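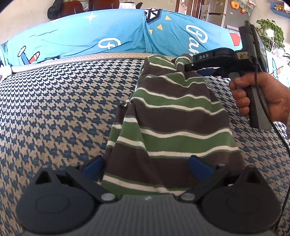
Lambros Vasilakis wrote on 29 April 2025:
> Steaming a knit flat on the bed is all very well, but the
> hem goes wavy on me every time. I pull it straight, steam
> it, and ten minutes later it has curled again. Is it the
> heat or the pulling? Also, does the moisture get into the
> bedding? We have no board and nowhere to hang anything.

Lambros,

The pulling. A knit stretched under steam sets at whatever length you are holding it, and the hem sets unevenly. Lay the shirt out, pat the hem to its proper width, and keep the head just clear of the fabric. Hold the hem only firmly enough to stop it lifting. Then leave it alone until it is cool.

On stripes, use the lines as a guide. If a thin stripe runs straight from side seam to side seam, the panel is square. Start at the shoulders and work down.

As to moisture: some goes through. I put a folded towel under the shirt if I am doing more than 2 items, and I push the quilt right back before starting. Printed quilts in particular I keep away from the nozzle – the lettering on ours went tacky once and has never been quite right.
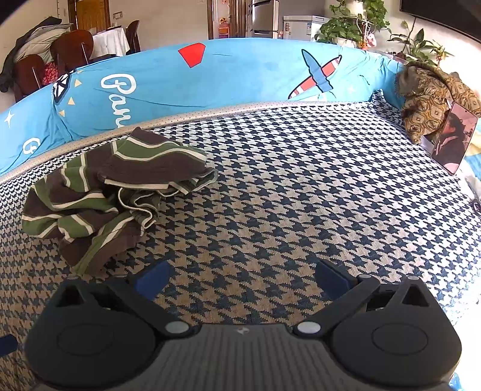 Striped knit on the check sheet, blue quilt rolled back.

Cords and drawstrings: pull them clear of the folds first, or they leave a ridge. Empty the tank afterwards. Hard water at Skuswood blocked my last nozzle by May.

Josefina Ojeda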